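Search this site Go

Print this page | E-mail this page

Handout 3: Writing Meeting Minutes People Will Read
Office Writing, evening section
Faustine Hamel

Last week we did agendas, and a few of you stayed after to ask how an agenda turns into minutes. So let's start there. An agenda says what you hope to talk about. Minutes say what got decided and who has to do it. If you bring a printed agenda with wide margins, you've already got your skeleton, and all you're doing during the meeting is filling in under each heading (I still do mine in pencil, sorry, trees).

My first set of minutes ran to 917 words for a meeting about parking. I was so proud of it! I had everybody's opinion in there, including who sighed. My boss at Postix handed it back and asked me where the decision was, and I couldn't find it. The rewrite came to 131 words and it had everything she wanted.
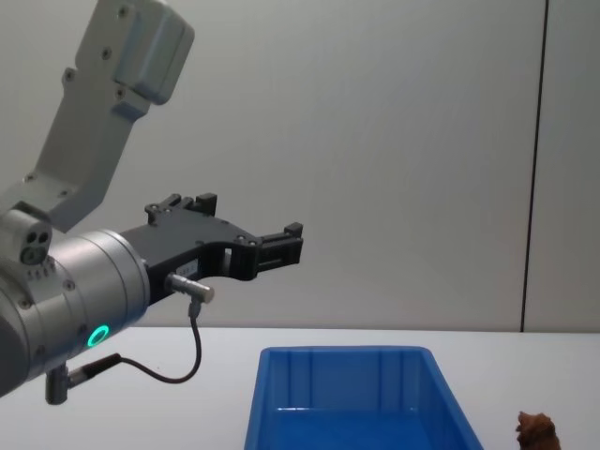 Do I have to write down who said what?

Only when the name matters later. If someone makes a motion, agrees to a task, or asks for an objection to be recorded, put the name in. For ordinary back-and-forth, "the group discussed the cost" is plenty.

Now, the parts. At the top go the name of the group, the date, the place, and who was there. Put absent people on their own line. Then go item by item in the order things were really discussed, even if that isn't the order on the agenda. Chairs love to jump around. Don't fix it for them, just number the items the way the agenda had them so a reader can match things up.

Under each item I want to see a short line on the topic, then the decision, then the action. Write the action like this:

ACTION: Gilani contract. Faustine to send signed copy before the January meeting.

A name, a verb, a deadline. "Someone should look into the contract" is a wish, and you'll be reading it again at the next meeting, and the one after that.

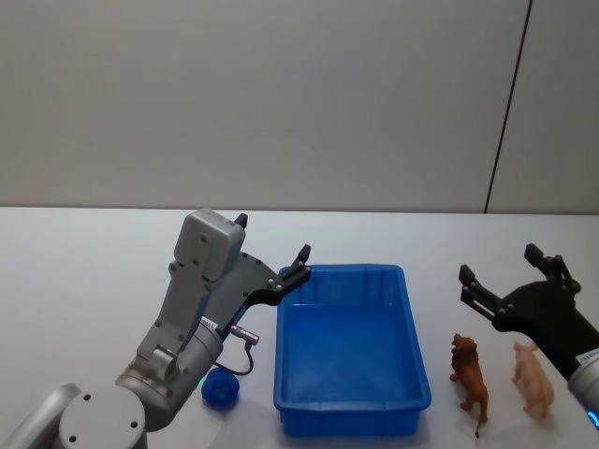

Same goes for money. Write the full amount and what it's for. "Approved up to $1000 for Pletness software renewal" can be checked by anybody two years from now, while "approved the software spending" will start an argument. If the group voted, say how the vote came out and move on.

Tense and tone: past tense all the way through, and keep your adjectives at home. No "lively discussion," please. I know it's tempting when the Drernorura lease comes up and everyone is red in the face.
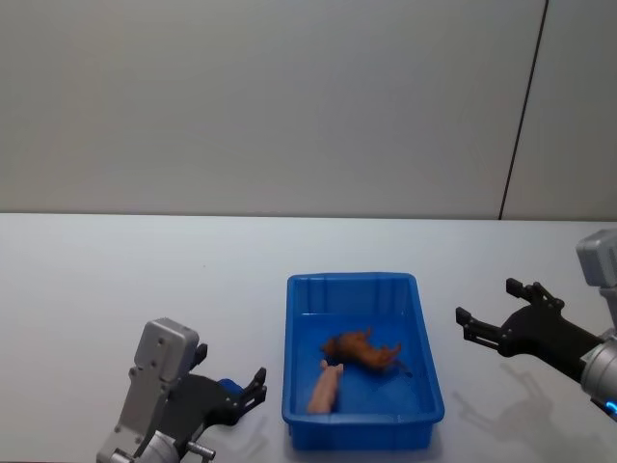 Drafts should go out fast, within a day if you can manage it, while people still remember the room. Mark every page DRAFT until the group approves it. Paper copies need a fixed spot too, and a rectangular blue plastic tray like the one on the white tabletop is what I'd pick for handing round unsigned drafts, with the signed set kept in a binder somewhere else. Once the minutes are approved, the draft goes in the shredder, along with your pencil notes unless your office has a rule about keeping them.

For next time: take the sample recording on the class page and write it up. You get 60 minutes, one page, no more. Swap with a partner and see whether they can find every action item without asking you. Bring both versions, marked up, and we'll go over the messy ones together (mine included).

Last updated: 6 April 2021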